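Bench notebook, Tilgate, lower workshop
2024-09-10
Entry by Eldana. Halvard and Ottar please read, Virgil already has opinions.

Went through the new handling standard from Drement this morning, all 20 pages, with a pencil. It is meant to cover arm work on open PCs: memory, drives, the processor socket. My copy is on the shelf with the pencil still in it. Notes while I remember them.

Clause 2, static. Says the arm must be bonded to the table and the table to earth. Fine. Then it says the fingers must be "suitable for static-sensitive parts" and stops. Suitable according to whom? I asked Nicanor, who sat in on the drafting back in February, and he says the wording was left open so that Strömberg could keep using their own fingers. So it's a rule that lets through whatever you already had. I've measured ours finger to earth and written the reading inside the cupboard door, as before. I'm going to keep doing that whatever the clause says.

Clause 5, grip force on memory. They want one fixed figure for all modules. I don't believe in it. A module held by its flat faces and a module held near the ends don't behave the same way, and the number takes no account of the finger pads either. Halvard thinks one bad number that everyone uses beats several good ones that get mixed up. He may be right for the production side. For us I'd write down pad type, grip position and force together, or not bother writing it down.

Clause 6, approach. "The module shall be brought square to the slot before descent." Agreed, but it doesn't say how far above the slot, and that's the part people argue over. If you square up high, you drift on the way down. If you square up low, you're turning the stick among the cables. Ottar squares up low and swears by it. I'd like a height in the rule, even a generous one, so that two people's logs can be compared.

Also nothing at all about the orientation key! The notch gets a mention in the glossary and never again. I'd have put it first. Check notch, check slot, then move.

Clause 8, open sockets. Says the processor socket "should be covered where practicable" while memory is being handled over the board. Practicable is doing a lot of work there. We run with the retention frame up and the contacts bare because the processor step comes later in our order. Virgil says we should change the order. I say show me the cover that doesn't get in the way of the arm. Either way the present wording makes us neither right nor wrong, so it isn't worth the ink. Proposed text: cover it, or route the arm so that no held part crosses it, and log which.

Clause 9, cables. Sensible for once. Dress the power leads away from the slots before the run. I'd add that they need looking at again between runs, as they spring back.

Clause 11, stop and recover. This is the one I really object to. On a failed insertion the arm is to "release and retreat". Release a half-seated stick? I'd sooner hold, back off along the same line, and let a person look. Kula's old house rules had it that way round and I never heard a good argument for changing it. Nicanor says the drafters were worried about the arm hauling on the board with the module jammed. Fair worry, but that wants a limit on pull, and they haven't given one.

The 1,000 cycle check on the finger pads I can live with, though I'd like to know where the number came from. It's suspiciously round.

Memory handling on the open Dell, socket frame up in both:
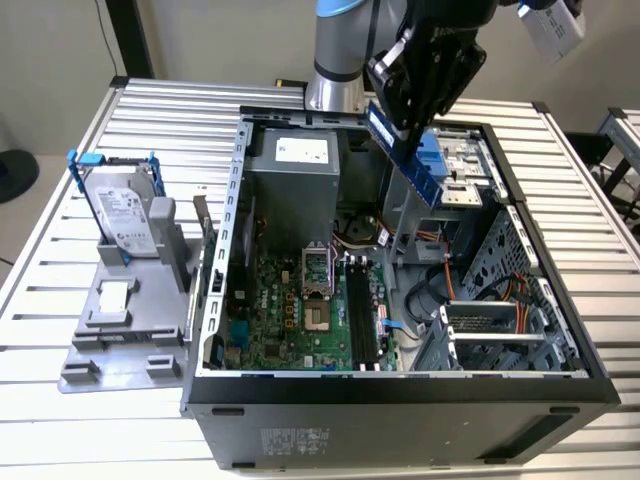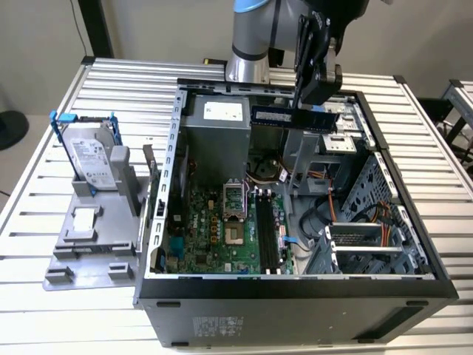
Back to the standard. What I want to send Drement is short: a height for clause 6, the notch check, a proper choice in clause 8, and clause 11 rewritten. Halvard wants to add something on lighting, which I'd leave out until we've tried it ourselves. Virgil wants to refuse the whole thing. I don't think we can, if Strömberg have already signed up to it, and I'd rather have a poor standard with our pencil marks in it than a poor one without.

Still to do:
Pad type to go in the log header, not in the remarks.
Ask Nicanor for the February draft, to see what clause 11 said before it was tidied.
Ottar to write down his low approach as a height above the slot. A figure please, "low" won't do.
Find out if "shall" and "should" mean anything different in this document. They seem to swap over after clause 7.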